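Tabletop manipulation cell (purchasing)

A tabletop manipulation cell is a small robot workstation: one or more light arms, a work surface, guarding, and a stock of objects to handle. Bought mostly by teaching labs, research groups and small shops. This article covers planning and budgeting. For arm types see Robot arm.

Budget lines

Usually split into arm, gripper, bench, guarding, computer, props and spares. First-time buyers tend to put nearly everything on the arm and leave the bench for later. Bench then comes out of the spares money. Delivery and electrical work are often billed to a diffrent account and get missed.

The Draltbridge planning sheet, revised 30 August 2019, lists 44 items for a single-arm cell. 15 of them are fasteners, cables and connectors. Cheap, but long lead times if ordered one by one.

Bench and guarding

Bench can be bought finished or adapted from a kitchen or workshop unit. Wood tops are common - easy to screw into, easy to replace. Clear acrylic along the edges keeps small items from going over the side. Order spare panels with the first set, they scratch. 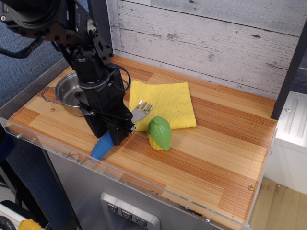
Props are a separate line. Kitchen items, cloths and toy food are the usual choice, bought in multiples so a lost fork doesn't hold up work. Jiltska sells a boxed set of 197 pieces; most groups buy locally instead and keep the reciepts together. Soft items wear out first.

Spares

Gripper fingers, motors, cables. Dandodar quotes fingers in pairs only. Nygård sells singles but has a minimum order. Orders placed in December usually land in the next budget year, check with accounts first.

Running costs

Often left out of the first request. The Draltbridge sheet allows 688 hours of arm use before the first full service, and puts service under maintenance, not equipment. Some funders won't pay for it under either heading.

See also: Gripper; Robot guarding; Lead time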